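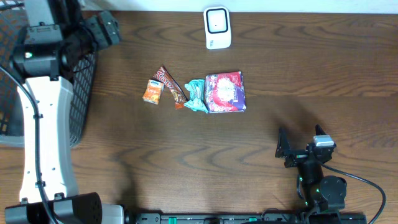
2 min read

Snack Packing at Home: Portion, Packaging and Shelf Order
Student Project Report, Takley Consumer Studies Program
Submitted April 18, 2018

Background

The Takley program asks each second-year group to examine an ordinary household task and to propose one improvement to it. Our group selected the packing of snacks for a school day. The work was carried out at a wooden table set against a white wall, using single-portion items of the kind that families buy in mixed assortments.

Materials

The assortment was chosen for its variety of shape. It includes a small orange drink carton with fruit-style graphics, a long and narrow candy bar in an orange-brown and dark brown wrapper, a crumpled item in teal and light blue, and a flat square package in red, pink and purple. The square package is the largest of the set. Containers were supplied by Kindeck, in two sizes, and sorting trays were provided by Clesora.

Method

Items were first laid out in a loose row on the table and then transferred to a container. Each group member packed the same assortment in an order of his or her own choosing. A packing was accepted if the lid closed without pressure and no wrapper was caught in the rim. Over 65 packings were recorded between the start of the term and the closing date for this report. Times were noted to the nearest second and entered on the standard program form.

Observations

The flat square package governed most of the results. When it was placed first, against the base of the container, the remaining items could be arranged on top of it. When it was left until last, it had to be bent — or the container had to be emptied and packed again. Repacking occurred 11 times, and in every case the square package had been left until the end.

The carton gave less trouble than expected, although it took up a full corner of the smaller container. The candy bar fit only along the diagonal. Soft wrappers were useful for filling gaps, but their twisted ends tended to rise above the rim.

Recommendation

We recommend that flat packages be packed first, cartons second, long bars third and soft wrappers last. A printed card showing this order has been prepared for the Konstantinidis Room, where the program keeps its shared kitchen supplies.

Further Work

The group will repeat the exercise in May with fruit and other unwrapped foods. The recording forms are held in Room 412 and may be consulted on request.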